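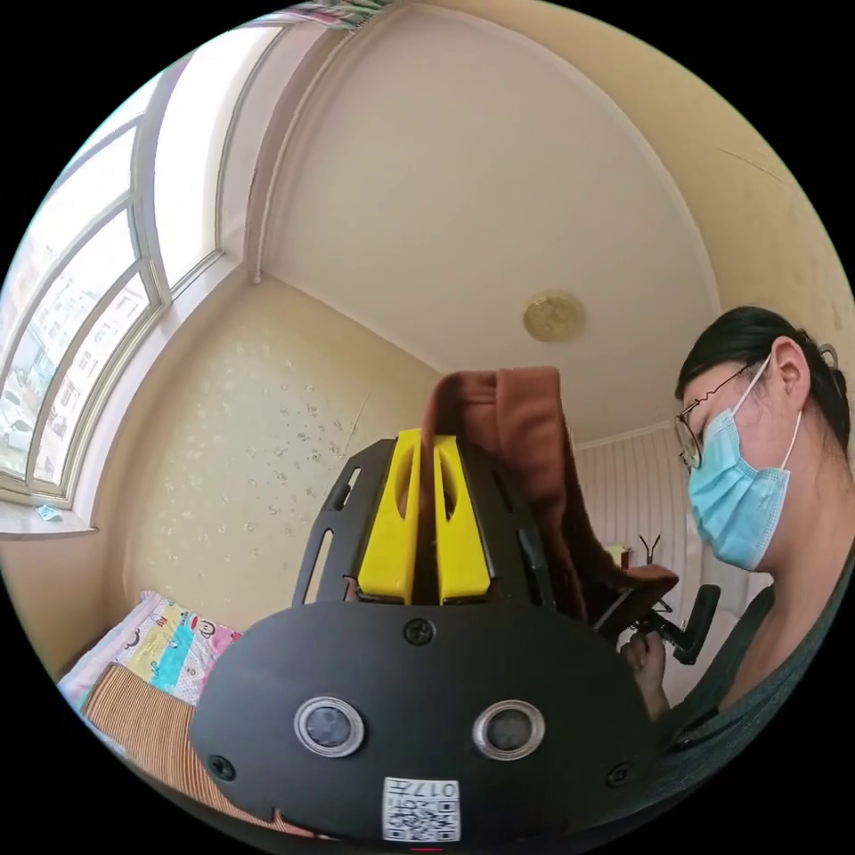

Nov 24, 2018

Gripper day again. Colm Scanlon swears the hand unit only needs a check every 300 grabs. I don't believe the number and I doubt he does. It came from a Stindeck leaflet, and the people at Stindeck have never had to pick up a cloth with it.

Started with the fingers. Wiped both with the weak spirit, let them dry, then tried the brown cloth. You pinch it by the edge, hold, look for slip, let go. Fionnuala says the yellow ones grip better than the old pair. Maybe. To me they feel the same, only easier to find on the carpet. I'd like to see them in May, when the room warms up and everything goes tacky.

Then the screws on the plate. One had backed out a quarter turn, so I nipped it up and put a dab of paint across the head. If the paint line is broken next time I'll have something to show Colm, who thinks I imagine these things.

Lenses last, dry cloth only. Karla Zavala wrote from Cáceres to say her lot never clean theirs and get on fine. Her lot also lost 129 recordings in one go and blamed the cable, so I'll carry on.

Did the calibration twice. First go gave a score of 81, second gave the same, and Wurndale's notes call anything over 80 "healthy" – healthy compared with what, they don't say. Wrote it in the book anyway. Must order spare finger pads, and ask Gobnait where the small hex key went.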